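Kesavura 반찬 레시피 모음 README

안녕하세요, 이 저장소를 혼자 꾸리고 있는 사람입니다. Kesavura는 제가 몇 년 동안 공책이랑 휴대폰 메모랑 냉장고 문짝에 붙은 쪽지에 흩어져 있던 집반찬 레시피를 한 군데로 옮겨 적은 데이터예요. 처음엔 그냥 저 혼자 보려고 만든 표였는데, 동생이 달라고 하고 동생 회사 사람이 또 달라고 해서(대체 장조림이 뭐라고!) 아예 공개로 돌렸습니다. 파일 형식이 어쩌고 하는 얘기도 나오지만 요리만 하실 분은 그 부분은 건너뛰셔도 돼요.

현재 버전 기준일: 2024년 10월 10일

들어 있는 것

레시피는 전부 1,296개입니다. 많아 보이지만 시금치나물만 해도 된장 넣는 것, 국간장 넣는 것, 소금만 넣는 것이 다 따로 한 줄씩이라 그래요. 합칠까 고민도 했는데 저는 셋이 다른 음식이라고 생각하는 쪽이라 그냥 두었습니다. 이 문제로 메일 주시는 분들이 꽤 있는데, 죄송하지만 앞으로도 안 합칠 거예요.

한 줄에 들어가는 항목은 이렇습니다.

이름: 우리 집에서 부르는 이름. 표준 이름과 다르면 별칭 칸에 표준 이름을 적었어요.
갈래: 나물, 조림, 볶음, 무침, 장아찌, 김치 여섯 가지.
재료: 쉼표로 구분. 분량은 g과 ml로 적고, 원래 메모에 숟가락으로 되어 있던 건 제가 다시 재서 고쳤습니다.
순서: 문장 그대로. 사투리는 웬만하면 안 고쳤어요.
보관: 냉장 기준 일수. 비어 있으면 그날 다 먹는 반찬입니다.
출처: 공책, 메모, 쪽지 중 하나. 쪽지는 글씨가 번진 게 많아서 믿음이 좀 덜 갑니다.

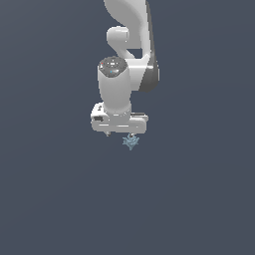 장아찌 간장물은 몇 번까지 다시 끓여 써도 되나요?

저는 두 번까지만 다시 끓이고, 그다음엔 조림 간장으로 돌려서 써 버립니다. 채소에서 물이 나와 갈수록 싱거워지니까 끓일 때마다 간장을 조금씩 보태 주시고요. 비린내나 쉰내가 나면 그냥 버리세요. 아까워도요.

장아찌 얘기가 나온 김에 조금 더 할게요. 장아찌 갈래에 있는 50개는 제가 제일 자신 있는 부분입니다. 양파, 고추, 마늘종, 깻잎은 해마다 담그니까 같은 레시피를 여러 번 고쳐 썼고, 고친 흔적도 비고 칸에 남겨 놨어요. 예를 들어 양파장아찌는 원래 설탕이 간장이랑 같은 양이었는데 지금은 반으로 줄였습니다. 나이 먹으니까 단 게 물리더라고요. 옛날 맛이 좋으신 분은 비고에 적힌 처음 분량대로 하시면 됩니다.

반대로 자신 없는 쪽은 김치예요. 김치는 절이는 시간이 계절마다 다르고 배추마다 다르고 그날 제 기분마다 달라서, 표에 적힌 시간은 그냥 출발점으로만 봐 주세요. 줄기를 구부려 봤을 때 안 부러지고 휘면 다 절여진 겁니다. 시간보다 이게 훨씬 정확해요. 열무는 더 까다로워서 자꾸 뒤적이면 풋내가 나니까 아기 다루듯이 살살 뒤집으시고요.

분량에 대해서

기본은 두 사람이 사흘 먹는 양입니다. 예외는 장조림과 멸치볶음인데, 이 둘은 한 번 할 때 왕창 해 놓는 버릇이 있어서 양이 많아요. 장조림 고기가 600g이라고 적힌 걸 보고 오타냐고 물어보신 분이 계셨는데 오타 아닙니다. 메추리알까지 넣으면 더 많아져요. 냄비 큰 거 꺼내세요!

제일 자주 하는 멸치볶음을 하나 통째로 옮겨 볼게요. 표에 어떤 식으로 들어 있는지 보시라고요.

이름: 잔멸치볶음(안 딱딱한 것)
갈래: 볶음
재료: 잔멸치 200g, 식용유 30ml, 진간장 15ml, 맛술 30ml, 올리고당 45ml, 마늘 편 썬 것 20g, 통깨 5g
순서: 마른 팬에 멸치만 먼저 볶아서 체에 털어 둔다. 팬을 닦고 기름에 마늘을 약한 불로 볶는다. 간장이랑 맛술을 붓고 바글바글하면 멸치를 넣어 뒤적인다. 불 끄고 올리고당 넣는다. 통깨 뿌린다.
보관: 10
출처: 공책

올리고당은 꼭 불을 끄고 넣으셔야 해요. 저는 이걸 모르고 몇 년 동안 멸치 강정을 만들어 먹었습니다. 숟가락이 안 들어가서 젓가락으로 깨 먹던 시절이 있었어요.

도구와 재료 메모

간장은 국간장, 진간장, 양조간장을 꼭 구분해 주세요. 표에 그냥 간장이라고만 적힌 건 쪽지 출처인 경우가 많은데, 볶음과 조림이면 진간장, 나물이면 국간장이라고 보시면 거의 맞습니다. 참기름은 분량에서 빠져 있을 때가 있어요. 원래 메모에 한 바퀴라고만 적혀 있으면 저도 몇 ml인지 몰라서 그대로 한 바퀴라고 뒀습니다. 제 손으로 한 바퀴 돌리면 5ml쯤 되는데 우리 엄마 손으로는 훨씬 더 나와요.

저울은 Fimitz 주방저울을 씁니다. 1g 단위까지 나오는데 고춧가루처럼 가벼운 건 조금씩 넣으면 숫자가 잘 안 올라가서, 그릇에 한꺼번에 담아서 올리는 게 낫더라고요. 밀폐용기는 Wattimena 유리용기로 바꾼 뒤로 김치 냄새 배는 일이 없어졌어요. 대신 무겁습니다. 냉장고 맨 위 칸에는 절대 안 올려요.
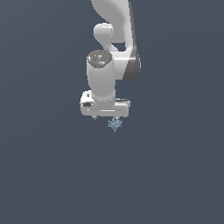

나물 데치는 물은 넉넉하게 잡으세요. 냄비가 작으면 두 번에 나눠서 데치는 게 낫습니다. 한꺼번에 밀어 넣으면 물 온도가 뚝 떨어져서 색이 누렇게 돼요. 시금치는 뿌리 쪽부터 넣고 금방 건지고, 고사리는 데치는 게 문제가 아니라 불리는 게 문제라 전날 저녁부터 물에 담가 둬야 합니다. 콩나물은 뚜껑을 처음부터 열든지 처음부터 닫든지 하나만 정하면 되고요. 저는 여는 쪽입니다. 넘칠까 봐 지켜보는 게 귀찮아서요.

무칠 때는 물기를 꼭 짜는데 너무 세게 짜면 질겨집니다. 손으로 쥐었다가 놓았을 때 모양이 천천히 풀리는 정도가 좋아요. 순서 칸에 꼭 짠다고 적혀 있는 것과 살짝 짠다고 적혀 있는 것이 섞여 있는데, 이건 실수가 아니고 재료마다 다르게 적은 거니까 적힌 대로 해 주세요.

파일 여는 법

그냥 CSV 하나입니다. 인코딩은 UTF-8이고, 엑셀에서 더블클릭으로 열면 한글이 깨질 수 있으니 데이터 가져오기 메뉴로 여세요. 재료 칸 안에 쉼표가 들어가기 때문에 그 칸은 큰따옴표로 묶여 있어요. 이걸 모르고 쉼표로 뚝뚝 잘라 쓰시면 고사리나물 보관일수가 들기름이 됩니다(진짜로 그런 제보가 왔어요).

출력해서 냉장고에 붙이실 분들은 인쇄용 폴더를 보세요. 한 장에 레시피 6개씩 들어가게 만들어 놨습니다. 글씨가 작다는 분이 계셔서 큰 글씨판도 만드는 중인데 나물까지만 됐고 나머지는 천천히 할게요.

바뀐 점

9월에 볶음 갈래를 싹 다시 봤습니다. 어묵볶음 세 줄에서 간장 분량이 두 배로 들어가 있던 걸 고쳤고요, 그 전에 받아서 만드신 분들은 많이 짜셨을 거예요. 미안합니다. 감자조림에 물엿이 빠져 있던 것도 채웠습니다. 꽈리고추찜은 찜인데 왜 무침에 있냐는 의견이 있었는데, 쪄서 무치니까 무침이에요. 그대로 갑니다.

Kedstead라는 식단 짜는 도구에 넣어 쓰시는 분들은 갈래 이름이 바뀐 게 없으니 파일만 갈아 끼우시면 됩니다. 다만 보관 칸이 빈 반찬을 0일로 읽어서 장보기 목록에서 빼 버리는 일이 있더라고요. 빈칸을 1로 채운 파일을 따로 올려 놨으니 그걸 쓰세요.

아직 모자란 것

알레르기 표시가 없습니다. 새우젓이나 멸치액젓이 들어가는 레시피는 재료 칸에서 직접 확인하셔야 하고, 땅콩과 호두도 마찬가지예요. 칼로리도 없고 넣을 계획도 없습니다. 지역도 한쪽으로 치우쳤어요. 우리 집이 경상도라 간이 센 편이고, 전라도나 강원도식은 얻어 온 것 몇 개가 전부입니다.

고칠 점을 보내실 때

이슈에 레시피 이름이랑 뭐가 이상했는지만 적어 주시면 됩니다. 짜다, 달다도 좋은데 어떤 간장을 쓰셨는지 같이 적어 주시면 제가 따라 해 보기가 쉬워요. 새 레시피도 받습니다. 보내시기 전에 최소한 한 번은 저울로 재면서 만들어 봐 주세요. 저도 받은 건 직접 해 먹어 보고 올리기 때문에 시간이 걸리고, 김치는 익는 것까지 봐야 해서 더 오래 걸려요.

쓰는 조건

집에서 해 드시는 건 마음대로 하시고, 블로그나 수업 자료에 옮기실 때는 Kesavura에서 가져왔다고만 적어 주세요. 책으로 묶어서 파실 생각이면 먼저 이슈로 말씀해 주시고요. 저는 이제 무말랭이 불려 놓은 거 건지러 갑니다.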